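Chapter 7
Garments on Soft Surfaces: Sorting and Folding

7.1 Introduction

Chapter 6 dealt with folding on a table, where the surface is flat, hard and at waist height. In most homes the work is done elsewhere. Clothing is put down on sofas, beds and padded benches, and it is often sorted there as well. An upholstered surface yields under the hand and grips the cloth, so a sleeve that would slide freely across a table tends to drag and twist.

Sports jerseys are used as the main case in this chapter. The fabric is light, the panels are often of contrasting colour, and the cuffs are finished separately from the body. 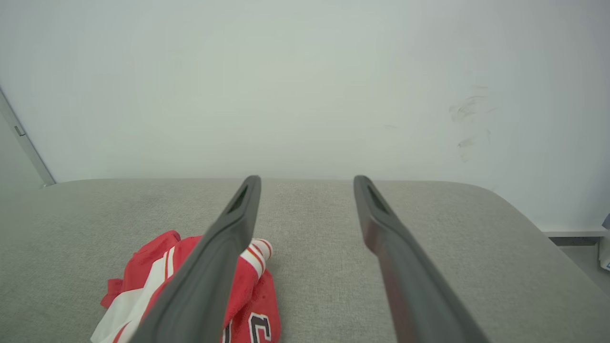
A crumpled garment should first be opened by its edges. Piping, cuffs and hems are the most useful guides, as they keep their line when the cloth around them is creased. The Kirniveck method, set out in Section 7.3, begins at the cuff; the Clomesier method begins at the hem and is better suited to heavy knits. The 2 methods are compared in Table 7.2 for a set of 117 garments.

Section 7.4 covers smoothing by hand – pressure, direction and the order of panels. Section 7.5 deals with stacking. Readers should be familiar with the terms in Section 6.2 before going on.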